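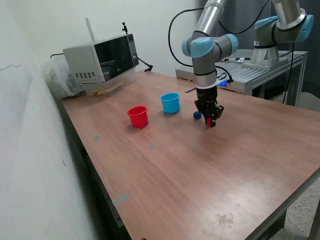 Cups, Bowls and Blocks: Table Gallery

This page collects pictures of the tabletop pieces kept in the work room at Clokitmont. The set is small and plain. It is made up of plastic cups, a bowl, and solid-color cubes in red and blue, and it is used for sorting, stacking and put-in, take-out tasks. Most of the pieces came from the Bollent starter box. The rest were picked up one at a time over the years as older ones cracked or went missing.

The red cup and the light blue cup are the two that get used most. Both are straightforward open cups with slightly flared rims, easy to tell apart from across the room. The small cubes go with them. A red cube and a dark blue cube fit the usual task, where each color goes to its own cup, and the same pieces work for the mixed task, where the colors are swapped.

The microwave stays in the back corner of the table. It is for lunches and is unplugged at closing. Please do not store cubes on top of it or behind it.

Tape on the table

Short strips of blue tape are a cheap way to mark positions on a wood-grain top. They peel up cleanly if they are changed often. Strips left down through a whole summer leave a sticky edge that picks up dust, so we replace ours on the first working day of June and again when the room is cleaned before winter. Tear the strips by hand. The edges do not need to be straight.

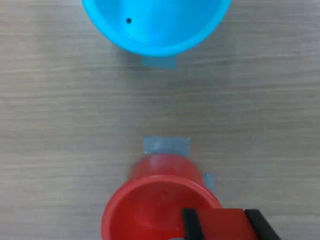
Blue bowl and red cup on the gray wood grain, with strips of blue-gray tape.

The bowl takes up more of the table than a cup does, and it is the better choice for anyone who finds a narrow opening hard to hit. Cups can be used upright, on their side or upside down. For stacking, put the heavier piece at the bottom and leave enough free table to set the others down between moves.

Washing is simple. Cups and bowls go in warm water with dish soap and are left to dry on a towel. The cubes are wiped with a damp cloth and should not be soaked. Colors have held up well under this routine. The full inventory, including the pieces kept in the cabinet, comes to 205, and the cabinet has 16 labeled bins. Bins with red labels hold red pieces only.

Colors against the tabletop

Strong reds and blues are easy to see on a pale surface. We tried the Kocabaş mat for one season and went back to the bare table. The mat was a dark green and the blue pieces were hard to pick out on it, mainly late in the afternoon. It is still in the cabinet, rolled up on the bottom shelf, if anyone wants to borrow it.

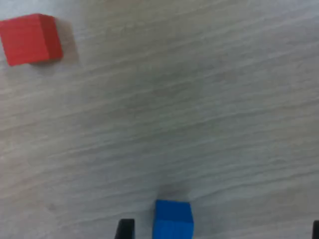 Page last changed: Thursday, July 19, 2018

A red cube and a blue cube with a wide stretch of pale gray wood grain between them. Starting with the pieces well apart leaves space for a cup or bowl to be added later.

Replacement cubes are ordered through Curulach in packs of 24. Allow 3 weeks for delivery. Cups can be bought anywhere, but check the rim before buying, as some have a sharp seam.

Pieces on loan should come back in the bag they went out in, with the list inside.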